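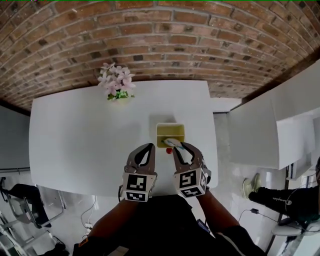
Talk for the Prandcombe Outdoor Club, speaker notes
Mudlarking on the Itow when the river is low
Duangjai Saengthong

(Wait until the door is closed. Speak slowly, the hall has an echo.)

Good evening and thank you for inviting me. My name is Duangjai. The first part is easy to say wrongly, so please do not worry about it.

I want to talk tonight about walking on the bed of a river and picking up small things from it. I do this without a metal detector. I have only my eyes, a kneeling mat and a plastic trowel which I mostly leave in the bag.

How I started

I moved to Prandcombe for work and I knew no one. My flat was near the old ferry steps. In June the water was very low, and one evening I saw a man in the mud with his back bent, like a person planting rice. I asked him what he had lost. He said he had lost nothing, he was looking for what other people lost. This was Mr Baxter. Some of you remember him.

(Pause. People may want to say something about him.)

He gave me three rules and I still use them. Tell a person where you go. Know the time of the tide before you go down. Leave by the same steps you came in by.

Permission

Please listen to this part even if it is dull. The bed of the river belongs to somebody. On our stretch, from the ferry steps down to Mindon weir, you must ask the estate office for a permit. It took me two letters. Above the weir the owner is different and at present he says no, so we do not go there. If you find something which looks old or precious, you report it. I will leave the address on the table at the back.

What I find

Mostly nails. Then clay pipes, in short pieces. Then buttons. In my notebook for last season I have 82 pieces of pipe stem and only 3 bowls which are whole. I have one bowl with me tonight and it can go round the room, but hold it over your lap, please.

(Give the bowl to the front row, left side. The pins stay in their tin.)

The pins are my favourite. They are handmade, with a tiny wound head, and they lie together where the current drops them. When you find one, stay on your knees and do not move for ten minutes. You will probably see more.

Fishing weights also. Lead is not nice to keep in a pocket with your sandwich - use a separate bag and wash your hands. I take every weight home, also the modern ones, and the angling club takes them from me.

How to look

Go when the light is low, early or late. Look for straight lines and perfect circles, because the river does not make many of these. Do not dig. After a storm, go back to the same place, it will be a different place.

My worst day

I stayed too long at the bend below the boatyard. I had found half of a plate and I wanted the other half. When I stood up, the water was between me and the steps. It was only to the knee, but the mud took one boot and it has it still. I walked home to Prandcombe with a sock. I never found the other half of the plate.

(They may laugh. Then say again the rule about the tide.)

If you want to try

I go down with beginners twice in the summer, from the ferry steps, at low water. Bring rubber boots which are tight at the ankle, gloves, and a whistle. Children must come with an adult. The number 102 bus stops at the top of the lane.

Questions now. If somebody asks what the finds are worth, say that I have never sold one.

(Get the pipe bowl back before tea.)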